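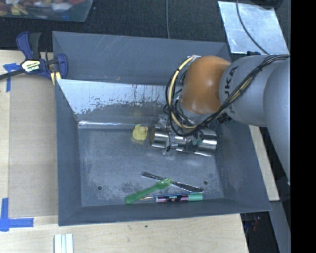

By Kekeli Dankwa, Stosteo press office
January 2021

Stosteo to extend robot picking at its Ambrose returns centre

Stosteo is to put robot arms on a second sorting line at its Ambrose returns centre in February, after a trial on the first line. The work will be done with Gemitis, which supplies the picking software.

The centre handles mixed household goods sent back by shops. Items arrive loose and have to be lifted out one at a time, checked and sent on. Until the trial, all of this was done by hand, with staff leaning over metal bins for most of a shift.

The arms are tested at a bench with the sort of small things that turn up in any load. A rubber duck, a table knife, a green plastic fork and a marker may share the same bin. Thin items lying against a wall or across one another are harder to grip than a single object in the open, and staff at the bench set up both.

The centre employs 95 people. No jobs will be lost as a result of the change, and pay rates stay as they are. Thirteen sorters have been trained to run the first line, and 12 more will start the same course before the second line opens. They will load bins, clear items the arm has left behind and record faults. Checking for damage will still be done by people.

"Most of the questions from the floor were about shifts and breaks, and those have not changed," said Kekeli Dankwa. "People on the first line do less bending. They also spend more time at a screen, so we have changed the seating and the lighting."

Sorters may ask to move back to hand work at any time. Broken glass, liquids and anything over the weight limit will stay on the hand line.

The software, called Wultetti, will be updated before the second line starts. Staff will be shown the new version during paid hours.

Press enquiries: Kekeli Dankwa, Stosteo press office, extension 536.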